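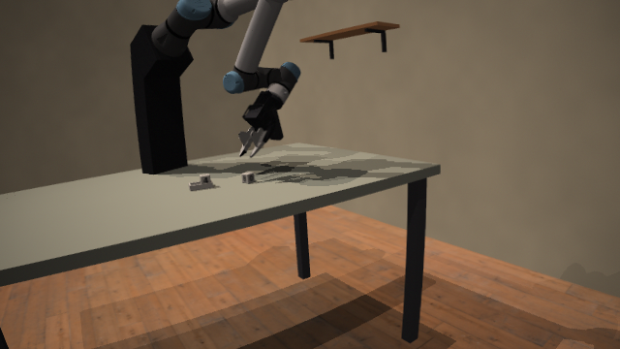 January, madder again, starting 7:40 in the morning

Okay, picking up where the last page stops, which is me writing "orange. ORANGE. why" and underlining it until the pen went through. I've slept on it and I still want the old brick red off the Bennani sample, the one on the fringe end of the rug they sent over for matching. It's a gorgeous color, a bit dusty, sort of halfway between a clay flowerpot and dried chili, and everything I've pulled out of the pot so far looks like a traffic cone next to it.

Today's yarn is the Plukby two-ply, 700 grams of it, scoured last night and left to soak in the gray tub. I wound it into small skeins with loose figure-eight ties (I did the ties too tight in the fall and got those little white bands, so now I check every one by sliding a finger under it). It smells less sheepy than the last lot. I think Plukby changed their spinning oil, because the scour water went cloudy much faster and rinsed out much easier. If anyone orders from them again, it's the batch with the green paper label, and I'd happily take more of it.

Water

Everything up to now was tap water. Our tap water is hard enough to leave a ring in the kettle after one morning, and I'd been telling myself this was good for madder, since the books all say madder likes a bit of chalk. It does! But that isn't the same as saying more chalk is always better, and what I never did was try the same bath on soft water with the chalk added back in by the pinch. So this time I brought back jugs from Skekcombe, from the spring tap by the lower gate, and left them overnight to settle. There was a little brown fluff at the bottom in the morning, so I siphoned off the top and left the dregs for the plants.

The test strips say Skekcombe is properly soft. Ours, from the workshop sink, goes to the end of the chart and probably wants to keep going.

Mordant

Alum, same as always, with cream of tartar left out. I know we've gone back and forth on this. I used the tartar in the first trials and I'm now fairly sure it's part of the orange problem, it pushes everything bright and warm and we want the reverse. If you're reading this and you love the tartar, please keep it for the cochineal and let me have this one.

Dissolved the alum in a jar of boiling water first, stirred until it went clear, then poured it in the big pot and stirred again before the yarn went anywhere near it. Brought it up slowly over the first part of the morning. I had the lid on crooked and lost more water than I meant to, so it got topped up with Skekcombe water from the kettle. Then heat off, and I left the yarn in there to cool while I did the chopping. Normally I'd leave it overnight but I'm impatient and also Bennani would like an answer this month.

Roots

I still had the whole madder roots in the paper sack on the shelf, the ones we've been ignoring because the ground stuff is so much less work. Weighed out 700 grams, same as the yarn, weight for weight. The ground powder is from a different grower and I don't know how old it is, and there's no date on the tub, only a sticker that has gone brown. (New rule for me: write the month on the lid when it gets opened. I've written it on the lids of everything I opened today, including, for some reason, the dish soap.)

The roots were in good shape, snappy, bright inside. I broke them up by hand and then ran them through the old coffee grinder in small lots until they looked like coarse tea. My hands are now the color I'm trying to get on the wool, which felt a bit like being laughed at.

Then I did the thing I'd been skipping, the cold rinse. You put the ground root in a sieve bag, slosh it in cool water, and pour that first water off, and it comes out a horrible strong yellow-brown. All of that was going into my dye pot before! I kept the rinse in a bucket, partly from guilt and partly because I'd like to see what it does to some of the oatmeal fleece. It gave me a jar of yellow nobody has asked for, labeled, back of the cupboard, left side.

The pot

Root bag into the clean pot, Skekcombe water on top, a small pinch of chalk stirred in, left to sit before any heat at all. I had a sandwich. The water had already gone pink-red by the time I came back, with none of that marmalade look.

Yarn in wet, no squeezing, lowered down in one go and spread out with the long dowel. And then the slow part, which I did properly for once, sitting next to it with the Cenum thermometer clipped on the rim and the burner on its lowest. I wanted it to creep. Every time it got ahead of itself I slid the pot half off the ring for a bit. The red comes out first, at the lower heat, and the browns and the duller stuff come out later as you get hotter, so the entire game is to stay in the warm zone for ages.

I'd love to say that's how it went. What happened was the delivery truck came, I went out to sign, the driver wanted to know if we knew anything about a wobbly shelf for another address (we don't), and when I got back the Cenum read 94. Celsius. I said something I won't write down, pulled the pot off, took the lid away and fished out a skein to look.

And it's closer. It's quite a lot closer, which is annoying, because now I don't know how much is the soft water, how much is the rinse, how much is leaving out the tartar, and how much is me standing in the yard talking about shelves. The overheated bath gave me a bit of the brown I'd been so careful to keep out, and a bit of brown may be exactly what that fringe has in it. Old rugs weren't dyed by somebody hovering over a thermometer with a sandwich, I suppose.

Left it in the pot to cool down without touching it again.

Colors, looked at around 4 in the afternoon by the north window

Wet, so everything is darker than it'll be. From memory of past lots it will come up maybe a shade or so lighter when it dries.

Top of the pot: warm brick, very slightly pink at the ties.
Bottom of the pot, where it sat on the bag: deeper, more rust, some patchiness. I should have put the rack in.
Middle: the good one. If I squint at it next to the fringe I lose the edge between them, but squinting is not a method.

I cut a short piece from each and dropped them in jars for afterbaths. One in a weak iron dip, in and out, and it went straight to plum-brown and is far too sad. One in plain water with a spoon of washing soda, which shifted it to a cool crimson, pretty, wrong. One in water with a dash of vinegar, and there's my orange again, hello. One in hard tap water overnight, just to see. And one left alone as the control. That makes 5 jars on the sill, please don't move them, they're in the order I've just written them from left to right and the tape labels are already peeling in the damp.

Washing off

Rinsed the main lot in Skekcombe water until it ran almost clear, then a drop of the neutral soap, then rinsed again. There was a fair amount of root grit in the skeins even with the bag, so next time I'll double the bag or use the old pillowcase. Shook everything out in the yard and got freckles of madder all up the door frame. It wipes off if you do it fast. I did not do it fast.

Hung in the back, over the rail, with the drip tray. Turned the skeins once so the bottoms don't dry darker.

The exhaust bath still has plenty of color in it, so I've put the lid on and left it for tomorrow. I'm thinking of the thin gray yarn, just whatever it takes up, no fuss.

To do next

Same recipe again with Skekcombe water and the rinse, but held low the entire time, phone in the drawer, to see what the heat did.
Then the same again on tap water.
Ask Bennani whether they want the match to the faded front of the fringe or to the back of the knots, where it's a good deal redder. I assumed the front. I should have asked before any of this.
More alum. We're down to the last of the bag.
Find the other sieve.
Fetch more jugs from Skekcombe, and take the ones with the lids that fit, because the back seat of my car is still damp.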